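Minico M2 – Poste de réassort automatisé pour armoires réfrigérées
Gamme Plulard > Réassort et vente assistée > Postes fixes

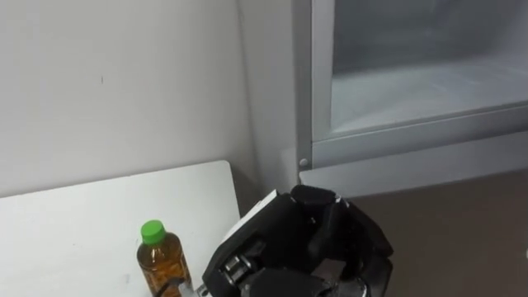
Le Minico M2 est un poste fixe à un bras, destiné au chargement de bouteilles dans une armoire ou un distributeur réfrigéré ouvert en façade. Il s'adresse aux sites qui exploitent leurs propres points de boisson : restauration d'entreprise, salles de pause d'atelier, accueils hospitaliers, plateformes logistiques. Le poste s'installe contre l'armoire existante, sans modification du groupe froid ni du bâti.

L'opérateur dépose les bouteilles sur la table de présentation. Le bras les saisit par le corps ou sous le bouchon selon le format, les introduit dans le compartiment et les pose sur la tablette. Le contrôleur Adeyemi tient à jour le plan de remplissage et signale les emplacements qu'il n'a pas pu servir.

Composition de la fourniture

Bras articulé sur embase à fixer (sol béton ou platine lestée, au choix à la commande)
Main polyarticulée, version droite ou gauche
Contrôleur Adeyemi, coffret mural, alimentation monophasée
Bloc de vision de tête, avec support réglable
Pupitre opérateur à trois boutons et colonne lumineuse
Scrutateur de zone et arrêt d'urgence
Jeu de câbles, longueur standard
Notice d'installation, notice d'utilisation, dossier de conformité

La table de présentation n'est pas comprise. Toute table plane, claire, stable et non réfléchissante convient, à condition que son plateau se trouve au niveau indiqué sur le plan d'implantation. Un plateau blanc mat donne les meilleurs résultats de détection avec les boissons foncées ; pour les eaux en bouteille transparente, prévoir le tapis gris (option T).

Caractéristiques principales

Charge utile en bout de bras, main comprise : voir plan de charge
Masse maximale de la bouteille pleine : 749 g
Diamètre de prise : 30 à 70 mm
Cadence nominale : 300 bouteilles par poste de travail, hors interruptions
Température du compartiment : froid positif et froid négatif, sans temporisation de la main jusqu'à la limite fixée dans la notice
Formats acceptés : PET lisse ou nervuré, bouchon à vis
Formats refusés : verre, canettes, briques, bouteilles sans bouchon, lots sous film
Langues du pupitre : français, néerlandais, anglais

La masse limite s'entend bouteille fermée et remplie. Au-delà, le contrôleur interrompt la levée et repose l'article. Ce seuil n'est pas réglable par l'exploitant.

Main et prise

Les doigts se referment en coupe autour de l'article et s'ajustent individuellement à son profil. L'effort est mesuré à chaque articulation. Sur les PET minces, le réglage d'usine limite la déformation du corps ; il peut être abaissé d'un cran par l'exploitant, au détriment de la cadence.

Les embouts de doigts sont des pièces d'usure. Leur état se contrôle visuellement à la prise de poste. Un embout lustré, entaillé ou décollé se remplace sans outil spécial, bras consigné. Les embouts se commandent par jeu complet ; le panachage d'embouts neufs et usés fausse la mesure d'effort et provoque des reprises inutiles.

La main tolère la condensation. Elle ne tolère pas le jet d'eau. Le nettoyage se fait au chiffon humide avec un détergent neutre, en insistant entre les articulations et autour du capot dorsal. Le dégivrage de l'armoire se fait bras en position de repos et table dégagée.

Ce que le poste prend en charge, ce qu'il laisse à l'opérateur

Nous recommandons de traiter cette partie avec les équipes avant la commande. Les difficultés de mise en service que nous rencontrons tiennent plus souvent à la répartition des tâches qu'au réglage du bras.

Tâches reprises par le poste : l'introduction des bouteilles dans le compartiment, le rangement sur les tablettes, la tenue du plan de remplissage, le signalement des rangées complètes.

Tâches conservées par l'opérateur : le déballage, le contrôle des dates, la dépose sur la table, le retrait des articles périmés ou abîmés, le nettoyage de l'armoire, le relevé de température lorsque la procédure du site l'exige.

Tâches nouvelles : le contrôle des embouts, l'acquittement des défauts, la déclaration d'un nouveau format au catalogue. Cette dernière demande une habilitation de niveau 2.

La rotation des stocks mérite une attention particulière. Le poste range dans l'ordre où les articles lui sont présentés et ne lit pas les dates. Si l'équipe avait l'habitude de glisser les dates longues au fond à la main, la consigne doit être transposée au moment de la dépose : dates longues en premier, dates courtes en dernier. Un affichage au poste suffit en général. Le gabarit d'affiche est joint à la notice.

Retour d'exploitation : site Cinstead

Le site Cinstead exploite un M2 depuis le mois d'octobre, sur une armoire placée en bout de couloir technique. Le réassort y était assuré en fin de service par la personne affectée à la plonge, bras dans le compartiment froid, avec des flexions répétées pour les rangées basses.

Riet Jansen, responsable d'exploitation du site, relève trois effets. Le réassort a été déplacé à 14 h 30, entre deux services, et n'allonge plus la fermeture. Les gants isolants ne servent plus que pour le nettoyage. La dépose, en revanche, a dû être réapprise : pendant les premières semaines, les bouteilles étaient posées trop serrées et le bras passait en attente après chaque refus de prise. Un marquage au sol et deux repères sur le plateau ont réglé la question.

Le poste n'a pas supprimé d'heures sur ce site. Le temps dégagé a été affecté au contrôle des dates, jusque-là fait de façon irrégulière. L'équipe a demandé que la colonne lumineuse soit tournée vers la plonge, ce qui se fait en desserrant une bague. Une demande de signal sonore atténué le soir est à l'étude et ne figure pas dans la version actuelle du pupitre.

Implantation

L'armoire est placée contre un mur ou en angle. La table se positionne devant ou sur le côté, de façon que la main passe du plateau au compartiment sans contourner le montant. Le plan fourni donne les cotes pour les deux dispositions.

Points à vérifier avant la visite :

Planéité et résistance du sol au droit de l'embase
Sens d'ouverture de la porte, ou possibilité de la déposer pendant le cycle
Rebord bas du compartiment : relever sa hauteur et son profil
Têtes de vis saillantes sur le montant côté bras
Éclairage stable, sans reflet direct sur le plateau
Passage libre pour les piétons hors de la zone scrutée
Prise dédiée à proximité du coffret

Les câbles de la main et du bloc de vision cheminent le long du bras. Ceux du pupitre peuvent longer la table ; ils doivent alors être bridés sous le plateau ou le long du chant une fois les essais terminés. Un câble resté sur le plateau peut être pris pour un obstacle et réduire la surface de dépose utile.

Sécurité

Le poste fonctionne à vitesse réduite dès qu'une personne entre dans la zone périphérique et s'arrête lorsqu'elle atteint la zone de travail. La reprise n'est jamais automatique : elle se commande au pupitre, après contrôle visuel du compartiment. L'analyse de risques du poste installé reste à la charge de l'exploitant. Plulard fournit la trame et participe à la réunion de validation.

Il est interdit de présenter une bouteille à la main directement au bras. Cette pratique apparaît sur certains sites lorsque la file d'attente s'allonge ; elle est à traiter en formation et non par un réglage des zones.

Mise en service et formation

La mise en service comprend la pose de l'embase, le raccordement, le calage du bloc de vision, l'apprentissage de l'armoire et la déclaration des formats courants du site. Préparer deux exemplaires pleins de chaque format, avec leur étiquette définitive. Les bouteilles vides ou remplies d'eau en remplacement ne conviennent pas : la couleur du liquide et la masse servent toutes deux à la reconnaissance.

La formation est donnée sur le poste, par groupes de quatre personnes au plus. Le niveau 1 couvre la dépose, les trois boutons, la lecture de la colonne et le contrôle des embouts. Le niveau 2 ajoute la déclaration de formats, le changement d'embouts et la consignation. Les agents intérimaires doivent avoir suivi le niveau 1 avant toute intervention dans la zone.

Défauts courants

Colonne orange fixe : plateau vide ou aucun article reconnu. Déposer ou espacer les bouteilles.
Colonne orange clignotante : rangée complète. Valider le passage à la rangée suivante.
Colonne rouge fixe : arrêt de zone. Dégager, contrôler, réarmer.
Colonne rouge clignotante : effort anormal sur un doigt. Ne pas forcer la main. Consigner et appeler une personne habilitée de niveau 2.
Reprises répétées sur un même format : vérifier les embouts, puis l'étiquette. Un changement de décor par le fournisseur suffit parfois à dégrader la reconnaissance.
Image voilée dans le compartiment : givre ou buée. Attendre la fin du cycle de froid ou dégivrer.

Options et pièces

Option T : tapis de présentation gris
Option L : platine lestée pour sol non perçable
Option D : second pupitre déporté
Jeu d'embouts, main droite
Jeu d'embouts, main gauche
Capot dorsal de main, blanc
Câble de pupitre, grande longueur

Les embouts M1 ne se montent pas sur la main M2. Les câbles de pupitre sont communs aux deux versions.

Documentation et contact

Le plan d'implantation, la fiche de relevé et la trame d'analyse de risques sont envoyés sur demande. Pour un avis de faisabilité, joindre à la demande une vue de l'intérieur de l'armoire, une vue de son montant et la liste des formats.

Contact technique : Manolis Mitsotakis-Vlachou, service applications, Plulard.
Les demandes de pièces passent par le formulaire du service après-vente, en indiquant le numéro de série du coffret Adeyemi.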